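Chapter 4
Buying a Pair of Arms

Sooner or later a vendor will offer you a robot in a box. In this chapter the box is the Alent bench kit, sold by Trollura: two arms, a table to bolt them to, and a manual that assumes you own a better set of hex keys than you do. We use it to ask what a buyer should ask of any kit -- what does it do on a dull afternoon, with dull objects, when the salesman has gone home?

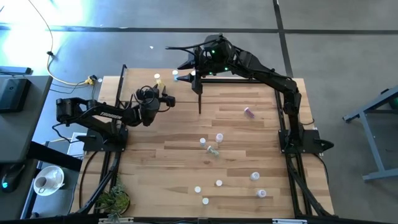 Figure 4.1 Two arms over a wooden tabletop, with upright cups and bottles lying on their sides.

Cups are a fair test. They are light, they tip over, and they look easy to anyone with thumbs. The brochure promises 3,000 grasps between service checks, a figure we'll treat with the respect due to brochures. Kuipers, the rival kit in Section 4.3, promises more and weighs 66 pounds.

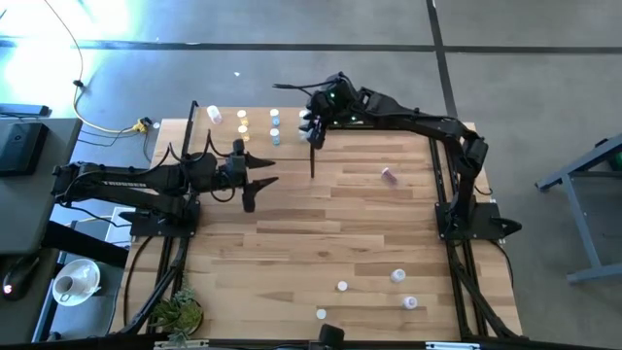
Before comparing the two, you need a way to keep score. Section 4.1 sets out a trial of 50 picks, says what counts as a drop, and deals with the awkward matter of a cup that arrives where it should, lying down.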